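The Woman Who Teaches Skernmont to Lose

2022-09-27

She put the kettle on before I had my coat off, and by the time we sat down she was already telling me about her grandfather, who taught her chess on the back porch in Salazar when she was 8 and never once let her win. "He'd take my queen and then offer me a peach," she said, laughing. "I was so mad I could hardly eat it. But I ate it."

She has run the beginners' evening at the Skernmont library for longer than she cares to work out, and she is 84 now, with a bad hip and a very good memory for other people's mistakes. I had come to ask about the club, and we did get to it in the end, after the peaches, and her late husband's tomatoes, and a long story about a bus to Stusel that I promised to leave out.

What she wanted me to understand is that grown-ups are much harder to teach than children. "A child will lose and set the pieces right back up," she told me. "A grown man will lose and tell you about his headache." She starts all of them the same way, with only pawns and kings, and they stay with that for weeks if they need to. Some people grumble and ask when they get their horses. She tells them the horses are resting.

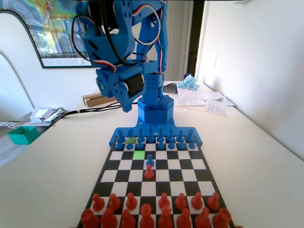 A chessboard on its table, with a blue robot arm behind it.

I asked whether she had ever played seriously herself. She had, for a while, and she once took a long drive in February snow to play in a weekend open with 200 people in one hotel ballroom. "The noise of all those clocks!" she said. "I lost my first game in no time at all, and then I went and had pie, and I came back and won the next one. I've recommended pie ever since."

She didn't care for tournaments much after that. What she liked was the talking afterward, when two people go back over a game and are suddenly so polite to each other. She met her husband that way. He had missed a simple fork and wanted to know where he'd gone wrong, and she says it took her most of an evening to show him, although it needn't have.

These days her students ask her about openings they have picked up online, and she is honest with them that she doesn't know half the names. She would sooner they learned to sit on their hands. "I mean that," she said, and sat on hers, right there at the kitchen table, to show me. "You see a good move, you sit, you look again. My grandfather made me do it on a wicker chair. I had the marks on my fingers all summer."

Before I left she got out a board and we played, just pawns and kings. I lasted longer than I expected to, and she was very kind about it, and then she went to see if there was any fruit.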